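Ticket 3934
Project: Kovell hand, example gathering
Component: thumb, right hand / recorder
Status: Open, waiting for reply from Gunnlaugsson
Opened: 20 March 2021

Summary
Thumb angle in the recorded examples does not agree with the real thumb. The training set for the handshake and grip tasks is affected from episode 300 on.

What we expected
When the operator guides the thumb by hand, the recorder should write the angle of the thumb at each step. When the episode is played back, the thumb should go to the same place.

What happens
On playback the thumb stops short of the recorded position. The fingers are fine. The difference is small at the start of a session and becomes bigger the longer we record. The log gives no error, only this line, which comes many times:

WARN thumb_rot: value held, age 42 ms

We did not pay attention to this warning before, as it was also there with the old firmware and the playback was good then.

Steps to repeat
1. Start the Senus recorder with the normal task file.
2. Set the hand to free mode. Wait for the tone.
3. Hold the thumb near the tip and move it slowly out and back, five times.
4. Stop, save, and play the episode back with nobody touching the hand.
5. Compare the thumb at the widest point.

Log of work

Entry 1
Restarted the recorder and the hand controller. No change.

Entry 2
Changed the cable between the wrist and the controller for a spare one. The warning still comes. We put the first cable back.

Entry 3
Did the zero calibration again, with the thumb fully open, as the Zorkura manual says. Playback was correct for the first episodes and then the error returned. I think this tells us the zero point is not the cause, but I would like somebody else to confirm it.

Entry 4
Looked at the files. We have 441 episodes in this batch. In the early ones the thumb values change smoothly. In the later ones they go in steps, like a staircase: the same value is repeated and then there is a jump. A model that learns from this will learn the steps too. Please do not use the later episodes for training until this ticket is closed. I moved them to the folder "hold" and did not delete anything.

Entry 5
Tried to record with the wrist camera switched off. The steps in the thumb values are nearly gone. With the camera on again, they come back in the same session. So it is possible that the camera and the thumb sensor share the same line and the camera takes too much of it. I am not certain. The finger values come by another channel, and this would explain why they stay good.

Entry 6
Lowered the camera rate to half. Better, but the warning is still in the log. This cannot be the final solution because the task needs the full rate.

Questions for Gunnlaugsson
Can the thumb sensor be moved to the finger channel by a setting, or does it need a different board?
Is there a way to make the recorder reject an episode when the held value is older than a limit we choose? At the moment it saves everything and marks the episode as good.
Which firmware is the last one where the thumb and the camera were tested together?

Workaround for operators
Keep the sessions short and restart the recorder between them. Move the thumb slowly and do not force it at the end of its travel. Check the log after each episode, and if the warning is there, write "thumb" in the notes field. Please use exactly this word so the search can find it.

Attachments: recorder log, two episodes (one good, one with steps), one picture
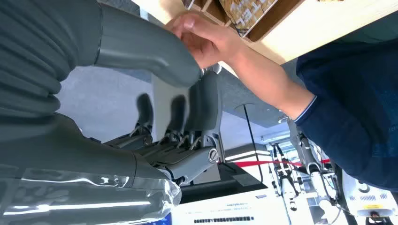
Wrist camera view, thumb held near the tip.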